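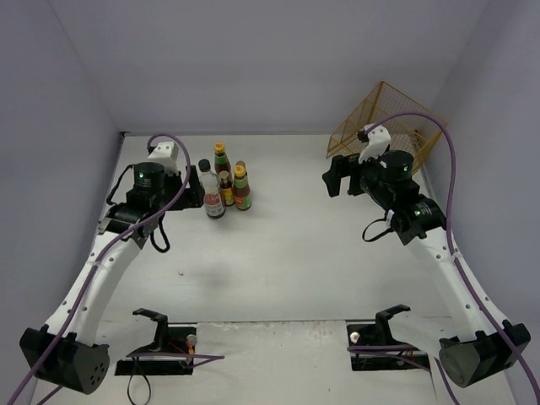 Issue 49

About Skerano

Skerano is a small company that tests what cleaning products claim on the label. We don't make them, we don't sell them and we take no money from firms that do. We are paid by our readers, who get a printed issue every so often and can ring us up to argue with it.

We started because of a bottle of bathroom spray. It promised to keep limescale away "for up to 28 days", and the words "up to" were doing nearly all the work. One day is up to 28 days. So is an afternoon. Hacer Kılıçarslan wrote to the maker asking what the number was based on and got back a voucher. She wrote again and got another voucher. The third letter was never answered, and the first issue was mostly those letters with a few tests at the back.

We have grown a bit since then. There are 2,790 subscribers as of April, which is fewer than we told the bank we would have by now. We would still sooner print the real number than say "thousands of happy readers", partly as we have met some of them and they aren't all happy.

How we test

We buy everything in ordinary shops at the full price. We read the label, write down exactly what it says the stuff will do, and then try to find out if it does. That sounds simple and mostly it's dull. A descaler gets used on taps in a hard water area. A floor cleaner gets used on a floor with gravy on it. Where plain hot water does the job as well, we say so, and this happens often enough that a few firms no longer send us their Christmas card.

We don't give stars. We don't have a "recommended" badge either – two companies have asked to buy one, which told us most of what we wanted to know about badges.
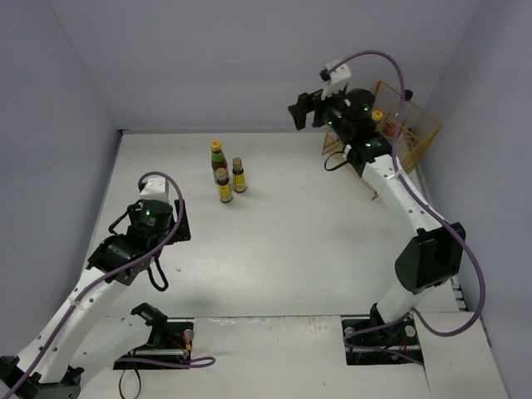 Words by Hacer Kılıçarslan

What we don't believe

I have been asked to put down our values for this page. I looked at the values of a lot of other companies first and they were all the same ones, so I'll stick to a few things that make us reach for a pencil.

"Kills 99.9% of germs." Which germs, on what, after how long? Read the back. It may want the surface left soaking for five minutes, and I have yet to meet anyone who stands over a worktop for five minutes.

"Natural." So is mould.

"New improved formula." Then what was wrong with the one you sold me in the spring?

"Professional strength." I asked three office cleaners what they used. Two said whatever was in the cupboard.

You should be just as hard on us. We are a small outfit and our tests are small as well. We can't tell you what a product does to your lungs over twenty years, and if we print something that looks too neat, write in and ask how we got it. Issue 31 had a mistake in the oven cleaner table. A reader in a bad mood found it, and we printed her letter in full.

Getting in touch

The phone is answered from 10am until 4pm, by me or by whoever is nearest. Letters are read. Samples from manufacturers go back unopened, at their cost.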